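Desk trays at Timness: what has changed and how to look after yours

The stationery cupboard on the first floor has been cleared and sorted, and the shared desks in the main office now have an organiser tray each. We ordered 40 trays from Mutiso before the move. They have all been given out, apart from six kept back as spares. The spares are on the second shelf of the cupboard, behind the envelopes.

Hermenegildo Ponce did most of the sorting. He found a good many dried-up markers, three staplers that fitted no staples we own, and a box of 600 treasury tags that had been reordered while the old box was still full. If your team uses treasury tags, please take some. Anything that had clearly come to the end of its life has gone, and the rest is in labelled tubs.

The trays are white plastic, and the inside is split up by thin walls set at angles. It takes a day or two to learn which space suits what. Pens and rulers go in the long narrow channel. The rounded compartment is good for paper clips, as you can slide them up the curve with a finger. Please keep drawing pins out of it and use the lidded tin instead.

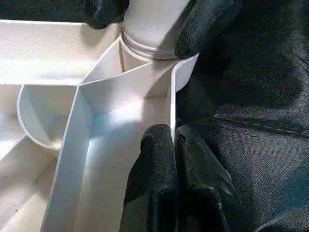 The centre post and compartments of a white organiser tray.

A few people have asked about cleaning. White plastic shows every speck, and pencil dust settles on the floors of the compartments. Empty the tray first, then wipe it with a damp cloth and a drop of washing-up liquid. A cotton bud will get into the V where the walls meet and into the groove at the foot of the post. Dry it before putting anything back, or the clips will rust. Please don't use the scouring pads from the kitchen, which leave scratches that hold the dirt.

Trays should stay on the desk they were given to. If you are moving between Timness and the Grotelov office, leave the tray behind, as Grotelov has its own. Personal items such as keys and lip balm are fine in it during the day but should be taken out when you leave, so that the next person can use the desk.

If a tray is cracked or missing, tell Mathis Guillot on extension 67 and he will bring you a spare. We will look at numbers again in August, when the Sirnmont team joins us, and place one more order then if it is needed. Requests for larger trays can go to Mathis as well.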